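MEETING ROOM AND FLOWER TABLE: MONTHLY WALK-ROUND, WITH COMMENTS

Pollow House, first floor, glazed room
Month: September
Walked: Tuesday, 8.15 am, before the first booking
Form 244, comments column to be filled in. "Fine" is not a comment.

Key: OK = leave alone. ATT = needs attention. FAIL = out of use until sorted.

1. FLOORS AND WAYS THROUGH

1.1 Door opens fully and shuts by itself. OK
Comment: Shuts itself with some feeling. Closer to be slackened a quarter turn before it takes a coffee out of somebody's hand.

1.2 Route from door to far corner clear, 2,000 mm at the widest pinch. ATT
Comment: Clear now. It became clear when I moved two boxes marked "Vakis, do not move". They are in the corridor cupboard and appear to have survived.

1.3 Carpet edges flat. OK
Comment: The tape put down in spring has outlived the carpet around it.

1.4 No trailing leads across the walkway. ATT
Comment: One extension lead from the wall to nothing at all. Coiled and hung up. If it was yours and important, it is on the hook.

2. ELECTRICAL

2.1 Test labels in date on all plugs. ATT
Comment: Kettle in date. Desk fan label reads as a smudge. Fan withdrawn, which will be noticed on the first warm afternoon and not before.

2.2 Sockets undamaged, no adaptors plugged into adaptors. OK
Comment: A first for this form.

2.3 Ceiling lights all working. OK
Comment: Replacement tubes from Altix still in the cupboard, still in their wrapping. Please keep it that way.

3. GLAZING AND BLINDS

3.1 Glass free from chips and cracks at head height and below. OK
Comment: One greasy forehead print by the door. Somebody has been checking whether the room was free. There is a booking sheet.

3.2 Blind cords secured in cleats, no loops hanging within reach. ATT
Comment: Two cleats in use, one ignored. Cord wound up properly and a note stuck beside it. The last note is underneath the new one.

3.3 Slats undamaged and level. OK
Comment: Level enough. Dusting is on the cleaning sheet and has been on the cleaning sheet since the cleaning sheet was invented.

4. FIRE AND FIRST AID

4.1 Extinguisher on bracket, pin in, gauge in the green. OK
Comment: Also a coat on the extinguisher. Coat removed.

4.2 First aid box stocked against lid list. ATT
Comment: Plenty of eye wash, no plasters. People here cut flower stems, so the plasters go and the eye wash stays. Ordered 200, small and medium mixed.

4.3 Evacuation notice readable from the door. OK
Comment: Readable, and the assembly point on it is now the right car park.

5. FLOWER TABLE 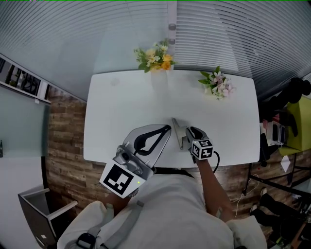
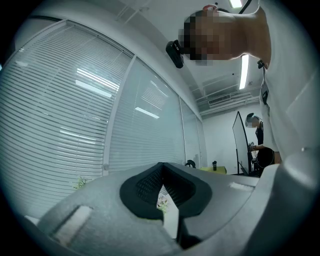

5.1 Table stable, top sound, nothing too near the edge. ATT
Comment: Weekly flowers from Won come to this table to be sorted and stood in water, and this section gets more comments than the other four put together. No wobble when leaned on, and the rounded corners are kind to hips. The yellow and white bunch, up at the far edge in its clear vase, is the sort of thing I mean by "too near": glass that faint is easy to miss with an elbow, so vases now stand a hand's width in. The pink and white ones lying across the tabletop are no hazard to anybody but themselves, though they should go in water before lunch. The faint round mark on the top has been tried with a damp cloth and with a less damp cloth and is hereby accepted as part of the table.

5.2 Vases free of chips at the rim. ATT
Comment: Run a gloved finger round each one, glove being the important word. One small green vase failed and has gone in the glass bin, wrapped. It had been "turned to face the wall" for some months, as if that helped.

5.3 Water filled to the line and no further. OK
Comment: The 300 ml jug is for this. The mop is for people who use the bucket.

5.4 Spills wiped at once, cloth within reach. ATT
Comment: Cloth present. Cloth older than several members of staff. Replaced.

5.5 Snips closed and put away after use. FAIL
Comment: Found open, blades up, in the biscuit tin. Out of use until they have a proper sheath. The biscuits have been condemned as well.

5.6 Lilies kept off the window ledge, pollen wiped from surfaces. OK
Comment: Pollen on a pale shirt is not a reportable injury, whatever was written in the accident book.

6. ACTIONS CARRIED FORWARD

Door closer: slacken. Open.
Desk fan: retest or bin. Open.
Plasters: on order.
Third cleat: new note up. Expectations low.
Snips sheath: on order, same parcel as plasters.
Boxes marked Vakis: owner to collect from corridor cupboard by the next walk-round, after which they will be opened and the contents put to use.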